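Skenatent Review
Home Features Standards Workshop Archive Subscribe
9 min read

What Counts as Finished: Writing Rules for Household Robot Demonstrations

By Marloes Vandenberghe

A cleanup task is easy to name and hard to specify. "Pick up the litter" fits on one line of a task sheet, and for several years one line was what most task sheets gave it. The people recording the demonstrations filled in the rest from habit. They decided what was litter, what was worth keeping, how full a hand should be before it went to the bin, and when to stop. The recordings looked similar from a distance. When the engineers at Trarkar compared them side by side last July, they found that two operators given the same line had performed two different tasks.

Trarkar builds control software for mobile manipulators in offices and schools. Its demonstration handbook, now in version 5, grew out of that comparison. It covers how a task is defined, how the floor or table is set, how hands and sleeves should appear to the camera, how an episode begins and ends, and what disqualifies it. Benedikt Pfister, who edits the handbook, describes it as a measurement document. "The demonstration is the reference value," he said. "If the reference drifts, every test made against it drifts too."

The review behind the current version took in 911 episodes of floor and table cleanup. Reviewers rejected 366 of them. Few of the rejections involved a dropped object or a blocked lens. The most common cause was an ambiguous end state: the recording stopped with something still on the floor, and neither the task sheet nor the operator's note said whether it was meant to be there.

Object classes 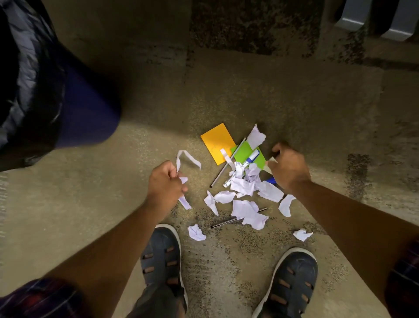 Mixed piles are the case the handbook treats at greatest length. Section 2 requires every item on the floor to be assigned to a class before recording starts: discard, retain, or ignore. Torn paper is the usual discard class and pens are the usual retain class, and a task sheet that stops there leaves a gap in the middle. A whole sticky note lying under a marker, among white scraps, is paper by material and stationery by use. An operator who bins the green note and one who sets it aside with the pens have both acted sensibly, and a policy trained on both has been given contradictory targets for the same input. The handbook does not say which class a sticky note belongs to. It says the sheet must state one, and that the choice holds for the whole batch.

The same section deals with outliers. A crumpled ball lying apart from the main pile is in scope if it falls inside the declared work area, whatever its distance from the rest. Earlier versions used the phrase "the pile and nearby items." Reviewers could not apply "nearby" consistently, and it was removed.

Stains and worn carpet belong to the ignore class by default. Waltraud Thaler, who runs annotation at Sutter, asked for that clause after her team kept receiving labels drawn around dark patches of flooring. Her view is that surface condition should be written down at setup and left alone afterward. A freshly cleaned floor makes labeling easier and tells the model less about the buildings it will work in.

Hands, sleeves and grasp

Version 5 permits two-handed work in all cleanup tasks. Version 4 did not. The earlier restriction matched the single-arm hardware Trarkar used then, and operators found it awkward with long or curled strips of paper, which tend to hang from the fingers and catch on other items. Operators may now gather with one hand while the other holds, provided both hands start empty and finish empty.

Clothing rules are short. Sleeves may be any color or pattern, but the cuff must sit clear of the palm and must not change during an episode. Closed-toe shoes are required for floor work. Feet may enter the work area but may not be used to push, pin or slide an object. Jonas Bühler, an operator trainer at Flavico, considers the last rule the one most often broken by experienced staff, who nudge a pen closer with the side of a shoe without noticing that they have done it.

Grasp size is governed by a limit on occlusion. If the operator closes a hand over more than one item, each must have been visible in the video before contact. Scooping from beneath a heap is not allowed, since the annotator cannot tell what was picked up until it is released, and sometimes not then.

The bin

Receptacles receive a page of their own. The bin must be in position before recording begins, with the liner fitted over the rim. It need not be fully in view at the start, but the release must be. Glossy black liners are allowed with a caution: reflections along the folds have been mislabeled as objects, and Sutter's annotation guide now includes a set of liner examples for training new staff.

Starting and stopping

An episode opens with the hands clear of all objects. It closes when every discard item is in the bin, every retain item is in its declared place, and the hands are again clear. The operator then holds the camera on the work area for 5 seconds. Temitope Ezeani, who audits batches for Flavico, checks this final hold before anything else. If it is missing, she does not review the remainder.

Her main objection to the handbook concerns partial failure. An operator who misses one scrap and goes back for it has recorded a correction, and Ezeani argues that corrections are worth more to a policy than clean passes. Version 5 accepts them but provides no field for marking where they occur. Pfister has a draft field under test in 2 batches. The open point is whether the operator or the annotator should fill it in, and Trarkar and Sutter have so far given different answers.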